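FOR IMMEDIATE RELEASE - December

Brostwood Winter Market moves indoors, adds 21 stalls

BROSTWOOD - The Brostwood Winter Market is going inside this year. Same hours, same free entry, new roof. Doors open 8 a.m. at the old Stallero building on Mill Street, close at 2 p.m.

Last winter the market lost four dates to ice and one to wind. Vendors asked for a change, and the town signed a lease with Stallero in the fall. Room for 92 stalls now, up 21 from the outdoor lot. Waitlist is already open.

"We had growers driving 90 miles to find out we'd called it off at dawn," said Melati Liew, market manager. "That's a bad morning for everyone. This fixes alot of it."

New this season: Ivanyshyn Bakery (rye, poppy seed rolls), Pornura Preserves, plus a hot soup counter near the east doors. Returning vendors keep thier spots by seniority, map to be posted at the entrance.
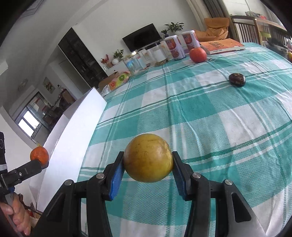 Produce stays at the heart of it. Fruit and vegetable sellers get the long wall, closest to the loading doors, and pay last year's stall rate through the end of the season. Crafts go upstairs. Elevator is working.

"I sold outside for years, hands like wood by noon," said Nuno Calado, who sells apples and squash. "I'll take the roof."

Parking: rear lot, enter from Canal Road. Bus 803 stops out front. Dogs on leash, ground floor only.

Vendor applications and media questions: Melati Liew, market office, Brostwood Town Hall.

###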